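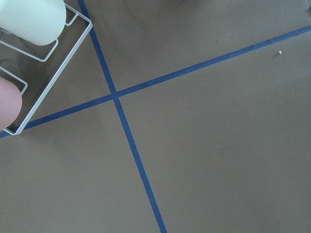
Projects > Wekedwood > Gripper trials > Progress reports

Search this site Enter keywords Go

August
Posted by the Wekedwood trials team

Progress report to the Trargate fund: comparing two grippers on kitchen tasks

We are well into the second half of the grant and very pleased with how much we have to tell you. Both grippers now run on the same arm with the same controller, so for the first time we are comparing like with like.

The two under test are the Grilia, a parallel gripper with flat rubber pads, and the Janevski, which has curved fingers that give a little when they press on something. Each carries a small camera at the wrist. The task is the one we set out in our application: lift an item from a wire dish rack, put it down on the table, then put it back.

We planned 400 attempts, split evenly between the grippers. The Grilia has finished its 200. The Janevski has done 191 and should catch up shortly. It lost time in the spring when a finger joint worked loose and we had to wait for a part.

What we have found so far

The Janevski is lovely with round things. It settles on the side of a cup even when the arm arrives slightly off to one side, and it has dropped very few. The Grilia needs to be lined up much more carefully, but once it has hold of a rim it hardly ever slips, and it gets between the wires of the rack far more easily. We had expected one clear winner and are delighted to have a more interesting answer — the choice seems to depend on how tightly the rack is packed.

The wrist cameras taught us the most. Close to the rack, pale items against white wire were hard for the software to tell apart, and our first runs suffered for it. Crossed strips of blue tape on the brown tabletop gave it something bold to find its position from, and setting up each session now takes 35 minutes, where it used to eat most of a morning. Such a cheap fix! We do still need to lay the tape more neatly, as a wobbly edge shifts the reading by a couple of millimetres.

Spending

We are within budget. The spare finger joint came out of the repairs line, and we would like to move what is left there into a second set of pads for the Grilia, whose first set is wearing smooth.

Next

Finish the Janevski attempts, repeat the hardest placements with both grippers under dimmer light, and send you the full results table with our next report.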